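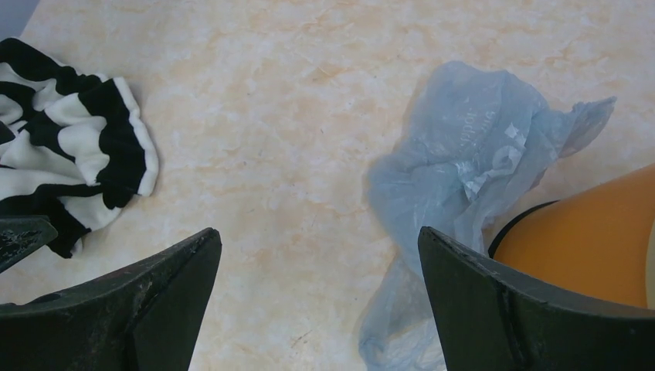 Getting a table-clearing arm to earn its keep: tips from my kitchen

I've had the Venia on hire from Fourie since May, and I've had enough messages from readers in Plendcombe and beyond that I thought I'd better put everything I've learned on one page. Is it worth the money? I'll come to that. First, the things I wish I'd known when the box arrived.

Clear the table of flat stuff before you start

Post, receipts, a single sheet of kitchen paper: forget it. The two fingers want something with a bit of height to close on. I do a quick sweep with my hand first and leave the arm the lumpy things, the cups and cloths and bags, and we get on much better.

Scrunch your carrier bags

A thin see-through bag laid out smooth is a misery. Mine chased one up and down the table one evening while I ate my tea standing up! Crumple it into a heap and the fingers have creases to pinch. You don't need to tie it. If there's a loose flap sticking out, leave it sticking out, as the arm quite often goes for that and lifts the whole lot by it.

Do check the bag is empty. I lost half a bag of frozen peas to the floor that way and was still finding them under the cooker a week on.

Tea towels: bunched, please, and bold ones if you've got them

Same idea as the bags. A towel folded neatly in four sits too flat and the fingers skate over the top (you'll hear a sort of squeak on a hard surface). Drop it in a loose bundle. Mine seems happier with stripy cloths than with the plain oatmeal ones my sister gave me, though Gert Dlamini at the hire desk says that's down to my pale table and a dark cloth on a dark table would be just as bad the other way round. Worth trying a few from your drawer.

Give everything some elbow room

The booklet says to leave 4 inches between things. I ignored this for ages. Then I tried it, and the number of times it picked up a cloth with a cup half tangled in it dropped to almost none. On a small table, do two goes.

Cups and tubs

Stand them up if they'll stand. Anything shiny and round on its side can roll when a finger nudges it, so I keep the good glasses well away and only give it the plastic ones. Elżbieta Jasińska, who runs the repair morning in Zesambridge, puts a damp sponge cloth under hers as a sort of mat. I've pinched that idea for the slippery tubs and it does help.

Wipe the fingers

They pick up dust and crumbs like you wouldn't believe, and greasy fingers drop bags. A barely damp cloth, once a day if you use it a lot, then dry them off. No washing-up liquid near the joint. Light scratches don't seem to matter at all, so don't fret about those, but if you feel an actual chip on the tip ring up and ask for a new pair. Mine came in the post for £19, fitted with the little key that's clipped inside the base. I'd mislaid the key, of course. Try the cutlery drawer before you order another.

Lighting

Nice even light is best. I had a spotlight straight over the table and the shine off plastic things muddled it no end. I switched to the ordinary ceiling light with a paper shade and left it at that.

So, the money

Hire is £114 a month with delivery included, and you can send it back with two weeks' notice. Buying outright is £1,056, and Fourie will knock your first month's hire off that if you ask (you do have to ask). For me, with a bad shoulder and a table that's never clear for more than five minutes, the hire has been fair value. I wouldn't buy one yet. It's slow, it hums, and it still can't manage a teaspoon. If you're quick on your feet and just don't fancy tidying, save your pennies and get a big basket.

If you do go for it, ask for the longer lead. The standard one wouldn't reach from my socket to the far end of the table, and I had to shift the toaster.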